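Reference > Aviation > Airfields and Events > Skudton Air Pageant

Skudton Air Pageant

January 29, 2020, by the Sitico Reference editors

The Skudton Air Pageant is an annual flying display held each March at Skudton Field, a grass airfield on the eastern edge of the town of Skudton. It is among the smaller events of its type and has been described in its own printed program as "compact." The pageant is organized by the Skudton Flying Club, which also runs the airfield, the parking, and the disputed matter of the gate price.

Origins

The pageant grew out of an open day at which club members offered short rides in a two-seat trainer. Demand was modest. The trainer spent most of the afternoon flying by itself over the field to keep people interested, and visitors seemed to prefer this to going up in it. The following year the club dropped the rides and kept the flying.

Early programs listed every movement as a separate item, including taxiing. The first formation flypast involved two aircraft of very different speeds and is remembered locally as a pursuit. The faster pilot was asked to slow down, did so as far as was safe, and still arrived over the crowd well ahead of his partner. Later formations have been planned around the slowest machine, a practice the club calls the Skudton rule.

Airfield

Skudton Field has a single grass runway, aligned to suit a wind that seldom blows from that direction. The ground is soft in early spring, and heavier types have usually been restricted to passing overhead. Proposals to move the pageant to summer have been raised many times and defeated each time, mostly on the grounds that the hay is valuable and the March date is printed on the mugs.

The only permanent buildings are a clubhouse, a fuel shed, and the Otside hangar, named for the farm it was built on. The hangar was put up for crop-dusting aircraft and has a door 85 feet wide. It takes four people to open, and on pageant mornings this has sometimes drawn a crowd of its own.

Format

The display runs for a single afternoon. A typical program opens with light aircraft from the club, moves on to aerobatics and one or two visiting historic types, and closes with a massed flypast of everything still in working order. The order is fixed in advance and rarely survives the first hour. Low cloud is the usual cause, although the 2 p.m. start was once held back by a flock of sheep that had been cleared from the runway twice already.

Pilots attend a briefing on the morning of the event, and any pilot who misses it does not fly. The rule has been applied without exception, including to the pilot who had written the briefing and overslept. Display flying takes place along a line parallel to the runway, with the crowd kept to one side only. The other side belongs to a neighboring landowner who has never objected to the noise and has never bought a ticket.

Rehearsals are held the day before and are open to anyone willing to stand in the lane. Regular visitors often claim the rehearsal is the better show. It has fewer speeches, and there is no commentary -- a point raised in several letters to the club and printed in its newsletter without reply.

The Panyasiri Trophy

The Panyasiri Trophy is awarded for the most accurate spot landing of the afternoon. Entrants close the throttle overhead and try to touch down on a chalk line across the runway. Distance is measured with a surveyor's tape 100 feet long, and landings beyond its reach are entered in the records as "elsewhere." The trophy itself is a silver-plated cup mounted on a length of propeller blade. It has been won by gliders so often that powered pilots once petitioned for a separate class, which was granted and then won by a motor glider. 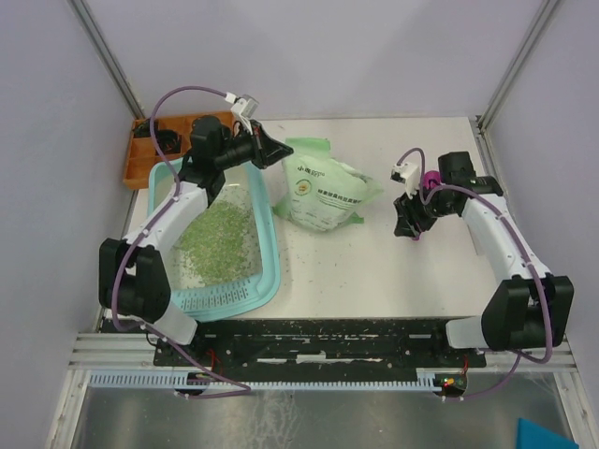

Winners keep the cup for a year and are expected to return it polished. The plating has worn through on one side as a result, and it is now displayed with that side to the wall.

Commentary and program

Public address equipment was introduced after several seasons in which a man with a megaphone walked up and down the crowd line. The present loudspeakers cover most of the field, with a gap near the food stalls that has become a popular place to sit. Commentary is given by club members in rotation and tends to favor engine details.

The printed program contains a map, a list of aircraft expected, and a much shorter list of aircraft confirmed. Older copies are collected in a small way. The most sought after is an issue in which the page on emergency exits was replaced by a second copy of the cake stall prices.

Reception

Coverage outside the district has been limited. Aviation enthusiasts value the pageant for its closeness to the aircraft -- there is little alternative on a field that size -- and for the chance to talk with pilots afterward, in the clubhouse, while everyone waits for the parking field to dry out.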